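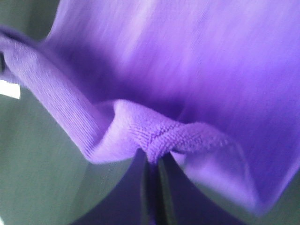

Tisum Linen Room: progress report to Tivance
31/03/2012

Work done this period

The folding table is now in daily use. Its top is covered in dark gray fabric. Towels are laid flat on it, folded in thirds and put in a basket. We sorted 1033 pieces and took 191 out of use, mostly for worn hems.

Purple cloths are now kept apart from the tan and gray ones, as agreed with Igor Olszewski. They shed color in the first few washes.
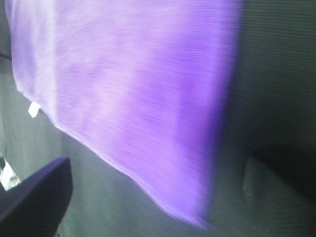 Baskets

We bought 11 plastic baskets from Pawlak. They have holes in the front wall and a slot to grip, so staff can tell what is inside without tipping them out. Filled baskets stay on the table until they are checked.
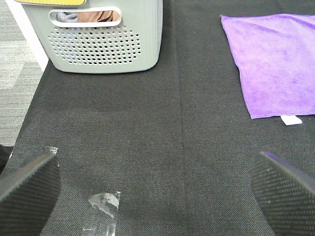
The check takes one person most of a morning. Aníbal Apaza has asked for a second table so that folding can go on at the same time. The cost would be 565, which the present budget can cover if the shelf order from Zement is put off until June.

Open point

We would like to drop the written tally for each basket and keep only a monthly total. 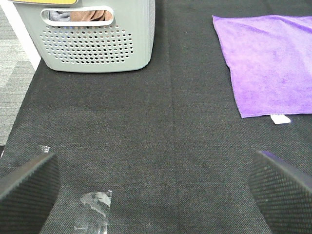 Saoirse McGrath replied that a monthly total is fine for Tivance, but she wants the tally kept for the purple cloths until the next report.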